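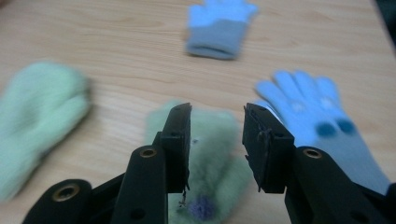 We use cookies to remember your cart and your region. Accept / Manage settings

Baysal Drying Cabinet, full height

If you've ever pulled on a damp mitt at seven in the morning, you'll get why we're so fond of the Baysal. It's a tall, warm cupboard for wet winter gear. Hang up the snowsuits, clip the mitts and gloves to the door rails, stand the boots in the bottom, shut the door and go have supper. A small fan pulls air in at the base, warms it and pushes it up through everything. No tumbling, so wool keeps its shape and waterproof shells don't get scuffed.

Plando has built it for schools and ski clubs for years, and the home version is the same cabinet with a quieter fan and a simpler dial. We've had one running in the back hall of our shop in Jumgate all winter and it has been fantastic. Our toques have never been so well looked after!

What fits inside

Three hanging rails fold flat against the walls, so you can take out the middle one for long coats or leave all of them in for kids' stuff. The inside of the door has a rack of pegs for gloves, hats and socks. Thumbs are always the last bit to dry, so push the peg right up into the hand, and if the cuff is folded, unfold it. Thick knits take longer than fleece. Felted liners take longer than either (put them near the bottom, where the air is warmest).

The boot tray lifts out and can be rinsed in the sink.

Settings

Low is for wool, silk long johns and anything you've knitted yourself and would cry over. Medium does most things. High is for cotton, canvas and boots with plain rubber soles. There's a fan-only setting too, lovely in summer for swimsuits and beach towels. The timer clicks round to a maximum of 3 hours and then everything shuts off by itself.

Check the care label on leather gloves. We dry ours on fan only and rub in a bit of conditioner afterward, and they've stayed soft.

Specifications

Height: 1760 mm
Weight, empty: 71 kg
Heater, maximum: 2000 W
Warranty: 3 years, parts and labour
Colour: white or dark grey
Door: reversible, hinge kit in the box
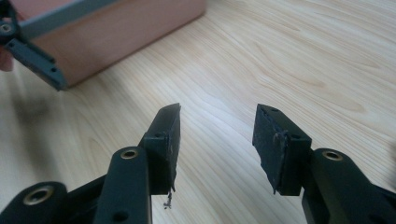
Installation

The cabinet can vent into the room or through a wall duct. If you're venting into the room, pick a spot with decent airflow and leave the grille on top clear. Basements are fine as long as the floor is level; the front feet screw up and down to help with that. It should have its own outlet, and please don't run it off an extension cord. Fix the wall bracket before you load anything, especially if there are small climbers in the house.

Two people should carry it. It goes up a staircase on its back without any trouble, but let it stand upright for a while before you plug it in.

Looking after it

Lint collects in the filter behind the lower panel. Slide it out, brush it off, slide it back. Once a season, wipe the door seal with a damp cloth, and vacuum the floor under the tray. That's the whole routine, and replacement filters come in packs of two.

Delivery

Orders placed now ship in June. White is in stock ahead of grey.

Related items
Baysal Wall Dryer, half height
Plando Boot Tray, spare
Troratix Wool Wash, unscented
Door peg set, long, for ski mitts
Replacement lint filters, pack of two

Last updated: 23 May 2023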